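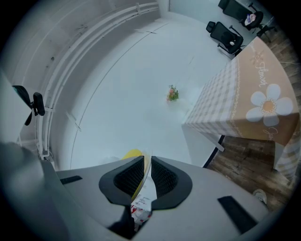
Figure 4. Mesh-textured pads on two facing black parts, with a gray plastic body.

4. Surface Terms in the Catalog Entries

4.1 Scope of the term set

The previous section dealt with words for color and material. We now turn to words for surface, which behave differently in nearly every respect. A surface term, as used in this paper, is any adjective or short noun phrase that tells the reader how the outside of an object looks or feels at close range: ribbed, matte, pebbled, knurled, mesh, brushed. Terms that describe the shape of the whole object (curved, flat, tapered) are left out, even where catalogers place them in the same field. Terms that describe wear, such as scuffed or polished by use, are treated in Section 5.

The corpus holds 3,171 entries drawn from four sources. Birar and Noiphan are parts catalogs written for trade buyers. Lirnura is a general household catalog. Prernis is the inventory of a regional design collection and is written by trained catalogers to a house manual. The export used for this study was frozen on October 15, 2020, and entries changed after that point were not considered. The Prernis manual was revised the following January, and the effect of that revision on surface terms is outside our data.

4.2 Annotation

Each entry was read in full by two annotators working separately. An annotator marked every surface term, recorded the noun it modified, and noted whether the term referred to the whole object or to a part. Where the two readings differed, the entry went to a third reader, Marjorie Lightfoot, whose decision was final. The annotators did not see the photographs attached to the entries at this stage. An earlier trial had shown that readers with access to photographs tend to mark words that the text does not contain, or to reject words that the text does contain on the grounds that they seem wrong.

The hardest cases were words that name a material and a texture at once. "Mesh" is the clearest of these. In one use it names an open structure of crossing strands, so that a mesh panel is a panel one can see through. In another it names a pattern raised on, or pressed into, a closed surface. The pads in Figure 4 would be marked as mesh-textured under our scheme, and the bare word "mesh" would be marked as underspecified, as it leaves open whether the material is solid behind the pattern. "Leather" and "linen" raise the same problem when they are applied to plastic or paper. We assigned the label T (texture reading) when the entry also named a different material, M (material reading) when it named none and the noun allowed it, and U otherwise.

Agreement was high for terms with a single sense and low for the dual terms just described. The U label was responsible for most of the disagreement. One annotator applied it whenever a second reading could be imagined, while the other applied it only when both readings were likely for the object in question. We considered merging U with M for the analysis and decided against it. The merged label would have hidden the difference between the trade catalogs and Prernis, where the manual requires a material to be stated in every entry.

4.3 Part and whole

A second source of variation is the reach of the term. Many objects carry one surface on the outer shell and another on the part meant for contact. Tool handles, shoe soles, jar lids, drawer liners and camera bodies are common examples in the corpus. The trade catalogs usually give the surface of the contact part and say nothing of the rest. Lirnura does the reverse: the surface of the largest visible part is given, often as the first word of the entry, and the contact part is mentioned only when it is offered as a selling point. Prernis names both, in the order fixed by its manual – outer surfaces first, then inner faces, then fittings.

The consequence for retrieval is easy to see. A search for "textured" in Lirnura misses objects whose inner faces are textured but whose shells are plain, and the same search in Birar returns objects that most readers would call smooth. Neither catalog is in error by its own standards. The difficulty arises when the entries are pooled, as they are in most shared search tools, and a single field is made to carry both kinds of statement.

We tested whether the part noun could be recovered from the text alone. In Noiphan it usually could, as the entries are written in short clauses with one noun each. In Birar the surface term is often placed at the end of a comma-separated string, with no noun near it:

"Pad, replacement, black, pair, mesh."

Strings of this type were marked as unattached. They are ambiguous in principle between a reading in which the pad is made of mesh and one in which its face has a mesh pattern, and the string gives no help with either. The word "pair" adds a further uncertainty over whether the surface term applies to both members. We found no entry in which it clearly applied to one only, but the annotation guide keeps the case open.

4.4 Distribution

Confidence intervals for the shares reported here were obtained by resampling entries within each source with 1,000 draws. Entries with no surface term were kept in the sample. Of the distinct surface terms found, 47 occurred in all four sources, and these shared terms form the basis of the comparison. They are for the most part short, common words. The rarer terms are concentrated in Prernis and reflect its manual closely, down to the spelling of compounds.

Eight of the shared terms were marked with more than one of the labels T, M and U. "Mesh," "woven" and "grained" had the widest spread across sources. "Ribbed" was expected to belong to this group and did not: it was given a texture reading nearly everywhere, including in clothing entries, where a reading based on the knit was possible. We have no firm account of this. It may be that a rib is thought of as a feature of a surface whatever made it, while a mesh is thought of first as a thing.

Length of entry had little bearing on the choice of label once source was held fixed. Longer entries in Lirnura contain more surface terms, but the added terms tend to repeat the first in other words ("soft-touch, velvety") and do not reduce ambiguity. The longer entries in Prernis do reduce it, mainly through the use of the suffix "-textured," which the trade catalogs rarely employ.

4.5 Limits of the annotation

Three limits should be noted. The annotators were native speakers of American English, and two of the sources contain text that was first written in other languages and later translated. Some of the unattached strings may be the result of translation practice. Second, the separation of surface from wear was not always clean, with "brushed" and "rubbed" as recurring problems. The guide assigns "brushed" to surface and "rubbed" to wear, and this was applied without exception, although individual entries in the Lirnura set suggest the opposite. Third, gloss was recorded as a surface term, but its reach was not annotated, and the part and whole analysis in 4.3 therefore leaves it out. Gloss terms are taken up again in Section 6 together with the color terms they most often accompany.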